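Home | Kitchen | Workshop | Storage | Kids and School | Ask Us

Setting up a practice grocery corner for a student robot team

By Lilian Sang
June

Our high school club in Skevbridge is working on a shopping task this year. The robot stands in front of a produce shelf, picks what is on the list and puts it in a basket. The students handle the programming. Parents and the shop teacher got the job of building a grocery corner that would hold up to months of practice, and most of what we learned is ordinary household and workshop know-how. I wrote it down for the next group, and for anyone who has to build a play store for a classroom, which needs nearly all the same things.

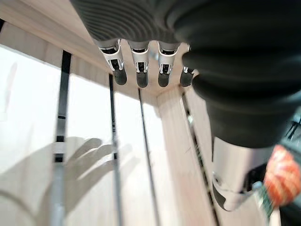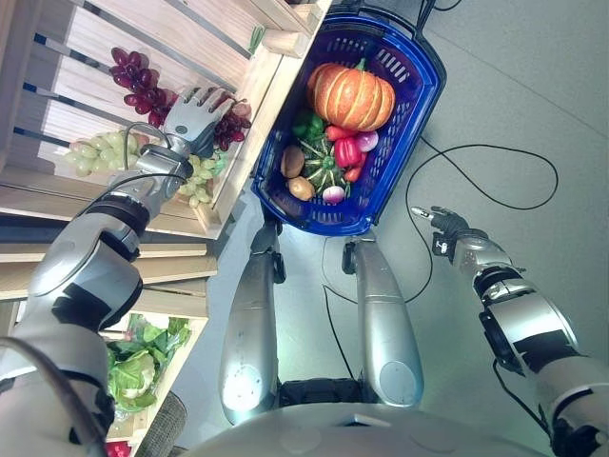 The shelf

Use light wood and leave it pale. We tried a dark walnut stain on a test board and the students asked us to stop, as the grapes and the eggplant got hard to pick out against it on the camera. A plain board with one thin coat of clear matte finish is enough. Gloss finish shows every ceiling light.

Slatted crates work well for produce. You can buy them, or make them from 1x3 boards and square corner blocks. Some points on building them:

Sand the inside edges of the slats as well as the outside. Fingers go in there, of both kinds, and a raw edge will catch on rubber padding and on mesh bags. Run an old nylon stocking along each slat when you finish. If it snags, keep sanding.

Sink the screws and fill over them. We had pan-head screws on the first crate and a finger hooked on one. Use flat heads, drive them a little below the surface, fill, and sand flush.

Glue and screw. Staples loosen within a couple of weeks when something keeps bumping the front rail.

Fasten each crate down to its shelf from below with two short screws. A crate that slides back half an inch ruins an afternoon of measurements. Mark the position in pencil first so it can go back to the same place after cleaning.

Fasten the whole unit to the wall or put a heavy base on it. Ours has a 70-pound bag of play sand split between two lidded tubs at the bottom of the back, and it has stayed put. If small children will be in the room, use wall anchors too.

Leave more room between tiers than a store would. Wycliffe Gachanja, our shop teacher, had us cut a cardboard dummy of the hand and forearm and try it in the opening before anything was glued. We ended up moving the upper tier by the width of a board. Cardboard is free and the lumber was not.

The produce

Buy artificial fruit and vegetables for everyday practice. Real ones bruise, drip and bring in fruit flies, and a real tomato is a different shape on Thursday from what it was at the start of the week. Save the real ones for a final trial, if the rules allow it.

Look for pieces that differ in shape and size. A pumpkin, a long pepper and an onion are three separate problems and the students want all of them. Party stores mark down the fall decorations early in the season, so shop then for pumpkins and squash.

Foam pieces weigh next to nothing and tip over when touched. To add weight, cut a slit in the bottom with a craft knife, push in steel washers or a few large nuts, and close the slit with flexible glue. Let it cure overnight. Weigh the piece on a kitchen scale and write the number on masking tape on the underside. Our heaviest squash is 373 grams, which felt right in the hand to everyone who tried it. Stop well short of the real weight for anything big.

Grapes need a good stem. Cheap bunches shed. Before first use, pull each grape gently, and put a dot of clear glue on any that come off easily. Hang a bunch from a cup hook screwed up into the underside of the board above, with a loop of fishing line through the stem. Lay another one down flat. The two positions look very different to a camera and the team will want both.

Wash the plastic pieces when they come out of the package. They usually have a film on them that makes them slick. Warm water with a drop of dish soap, rinse, air dry on a towel. Do not put them in the dishwasher. Mwanahawa Mwaipopo put a set of lemons through on the top rack and they came out with flat sides.

Leafy things collect dust. Shake a fake cabbage outdoors, then go over it with a clean dry paintbrush, working from the middle out. If it is really dirty, a hair dryer on the cool setting gets between the leaves.

Take off stickers and tags unless they are part of the task. To get the gum off, rub in a little cooking oil, leave it ten minutes, wipe, then wash with soap. Do not use nail polish remover on painted foam. It takes the paint and then the foam.

Keep a repair box. Ours has flexible glue, green floral tape, spare stems, fishing line, a craft knife with a cap, and acrylic paint in red, green and brown. Touch up worn spots with a dry brush and let the paint set overnight before the piece goes back on the shelf.

The basket

A plain plastic shopping basket with holes in the sides is cheap and easy to hose off. Get two of the same kind if you can. One will crack sooner or later, and the students will have measured it by then.

Tie or tape the handle down to whichever side the team has agreed on. A handle that flops into the middle gets in the way of everything that goes in.

To stop the basket from creeping across a smooth floor, cut rubber shelf liner to the size of the bottom and attach it with double-sided tape. Hot glue peels off after a few days. Mark the corners on the floor with painter's tape, and pull up the tape when the season is over, before it bakes on. If you forgot, warm it with a hair dryer and lift slowly from one end.

Lights

White walls and white panels are cheerful but they throw a lot of light back. We get strong shadows of the arm on ours, and at first the students thought something was wrong with the program when the shadow was the trouble. Things that helped us:

Use two lamps, one to each side, and set them wide apart. A single lamp makes a single dark shadow.

Put a sheet of white baking parchment over a cool LED work light to soften it. Never do this with a halogen lamp.

Close the blinds. Sun through a window changes all afternoon and the team needs the same light at three as at five.

Dust the bulbs and the panels monthly. Wipe matte panels with a damp microfiber cloth and no cleaner. Cleaner leaves shiny streaks.

Floor and cables

Robot work means cables, and cables on a floor mean somebody trips. Keep people's walking path on the other side of the room if you possibly can. Where a cable has to cross, lay it in a flat rubber cover and tape both ends of the cover.

Leave slack in any cable that moves with an arm. Kanini Rweyemamu, who is a junior and does most of the wiring, uses hook-and-loop straps and will not have zip ties near a joint. A zip tie pulled tight can pinch the cable, and you have to cut it off to change anything. Cut ends are also sharp. If you use zip ties on the fixed parts, trim them flush with nail clippers.

Sweep before every session. Sawdust and grape stems get into places you do not want them. A damp mop once a week is plenty for a sealed floor, with the power off at the strip and the cables lifted onto a chair.

Cleaning around the hand

Ask the students first, always. The rule in our room is that adults do not touch it while it is switched on, and we stay behind the tape.

Rubber surfaces get glossy and slippery from dust and skin oil. Our team wipes the rubber with a lint-free cloth barely dampened with water and dries it right away. No oil, no furniture polish, no silicone spray anywhere in the room. Silicone drifts, and once it lands on the produce you will be washing all of it again. For dust in small gaps, a soft makeup brush does better than canned air, which pushes the dust farther in.

Putting it all away

We meet in a shared classroom, so everything has to be gone by six. Produce goes into lidded tubs by size, heavy pieces at the bottom and grapes on top in a pillowcase. Label the tubs on the short side, the side you see when they are stacked. Inside each lid we taped a photo of how the shelf should look for a standard practice, printed on plain paper in a plastic sleeve. New members can set the shelf from it without asking anyone.

Budget 12 minutes to set up once people know the routine, and longer the first few times.

Keep receipts in one envelope. The school wanted ours in August and I found half of them in the car.

Questions from readers

Salim Mabula asked whether felt pads would do instead of shelf liner inside the crates. We tried felt. It sheds fuzz onto everything and the fuzz sticks to the foam. Thin cork sheet is better, cut to fit between the slats and held with a little wood glue.

Another reader asked whether a wire rack would be easier than wood. It is quicker to put together, but round fruit settles between the wires and small stems catch underneath. If a rack is what you have, cut a piece of thin plywood for each level, paint it flat beige, and tie it down at the corners through drilled holes.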